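Baltier Open House: What They Say About Their Splitters

The invitation promised a full look at how Baltier makes its front splitters and side skirts, so I drove out to Flulstead one morning in November with my own list of questions. Around 400 people had signed up. Most seemed to have come in cars already wearing Baltier parts, and it wasn't a tough crowd.

Lucinda Ambrose led our group. She's good at it, quick and friendly, and she used the word "precision" in nearly every room. The molding hall was loud and smelled of warm plastic. We were shown skirts coming out of the press, then walked past the trimming benches a bit faster than I would have liked. I wanted to see what happens to the ones that don't fit. There is a reject bin, I was told, in another building.

The big claim this year is the Prurnis splitter, part number 554, sold as a bolt-on with no drilling. I have put on enough bolt-on parts to own a good set of drill bits. Asked which bumpers they had tested it against, Lucinda said all of the common ones – and then we moved on to paint.
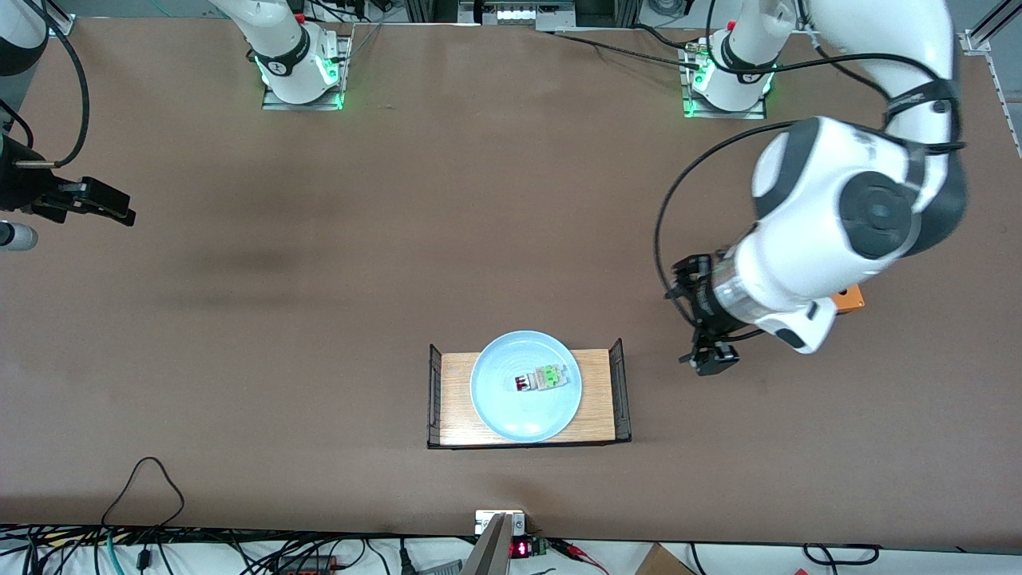
Marcus Quintanilla had fitted a 554 to his own coupe and said the outer holes were off by enough that he had to slot two of them, though the middle lined up fine and the finish had held up. Lucinda wrote that down. I'd like to know where the note goes.

Paint was the best part of the day. The primer coat looked even, and the black gloss pieces on the rack had no orange peel that I could find. Shipping them in primer only still costs $751 for the full kit, which seems like a lot for something you then have to pay a body shop to finish.

Lunch was a sandwich. The gift bag had a sticker and a coupon for 5 percent off, good on full kits only. I haven't used it.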